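Pre-run check, gripper comparison, bin cell 2
Clikgate multi-finger hand against the Baravberg parallel jaw
Checked by: Guilan Li
Second look: Lalit Dixit
Month: March

1. Emergency stop, both buttons
Pass. Tested with the arm at crawl speed.

2. Speed limit in manual mode
Pass. Set to 20 percent of maximum and locked. Ionuț wanted more. No.

3. Mounting bolts at the flange
Pass after retightening. One moved under the wrench. Check again after each gripper swap, whatever the quick-change leaflet says.

4. Payload settings loaded in controller
Fail, then pass. The file still had the Baravberg jaw's weight in it. If the controller thinks it is carrying the wrong hand, collision detection means very little.

5. Finger force at lowest setting
Not accepted. The supplier claims up to 100 N and repeatable. Our gauge gave three different readings in three closes – I would like to see the test behind that claim.

6. Cables and ties at the wrist
Pass with comment. Turn the last joint slowly through its full range and watch the loop. The hand needs far more wiring than the jaw, and I expect wiring to be what stops it first.

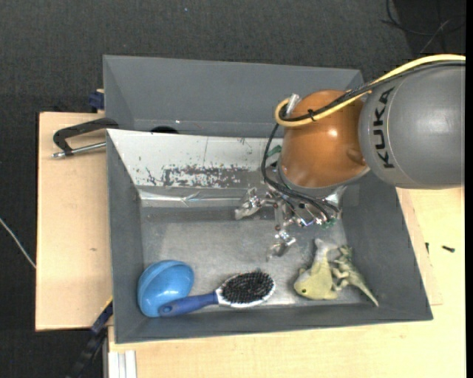
The cycle count on the sheet is 219 for the hand and 1,000 for the jaw. Anyone comparing wear on those two numbers is fooling themselves. Qiuyue to even them up before the report goes out.

7. Bin and clamps
Pass. Push each bin by hand before starting. Clamps tight, no rocking.

8. Loose hardware on the table
Fail. Screws left out by the bin. Put them away before the arm is enabled.

9. Object set
Open. Same objects for both grippers, and the same starting layout. A soft toy on one day and a hairbrush on the next is no comparison.

Released for manual mode only. Items 5 and 8 to be signed again by Lalit.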